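Right, end of term lab clear-out thread, because I have been sorting plastic since eight o'clock and I need to tell someone.

First up, petri dishes. We own 47. I thought we had maybe a dozen? They breed in the back of the cupboard, I swear. The ones with scratched lids are going to the school in Sarnton for their growing-cress-on-cotton-wool phase.

Test tube racks next. I love the white plastic ones with the square holes and will not hear a word against them. The old wire ones from Melovitz leave rust rings on everything and they are going in the skip today. Goodbye!

Flasks though. Flasks are where I get picky. We went over to plastic for the teaching bench back in May after one too many trips to the first aid box, and I moaned about it for weeks – they go cloudy, you can't see your levels properly, they weigh nothing so they tip over if you breathe near them.

I take most of it back. You can drop them! You can stack them in a crate without wrapping each one in newspaper like your nan's best china. My glass pals will be cross with me but there we are.

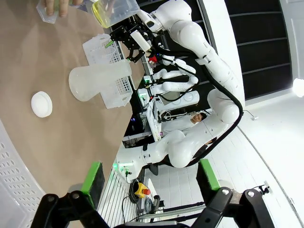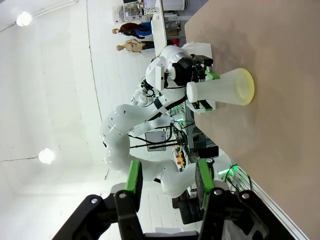

Frosted plastic on the tan bench, on its side with the dish and the rack in the first one, and a frosted vessel in a gripper's green pads in the second.

Cleaning tip for anyone with cloudy ones: warm water, a squirt of washing-up liquid and a soft bottle brush. Please don't use the scratchy side of a sponge. I did 6 like that in my first year and they've looked like bathroom windows ever since.

Drying: upside down on a rack overnight, lids off. I know the Ploto drying cabinet is right there. It takes up to 30 minutes to warm up and it smells of crayons.

Still to do: the drawer of odd stoppers, the box that just says Sauerland on the side, and labels for 8 shelves. I've bought a new pen for it and I'm far too excited.

Kettle first though. Back after lunch with the stopper drawer, if I can get it open.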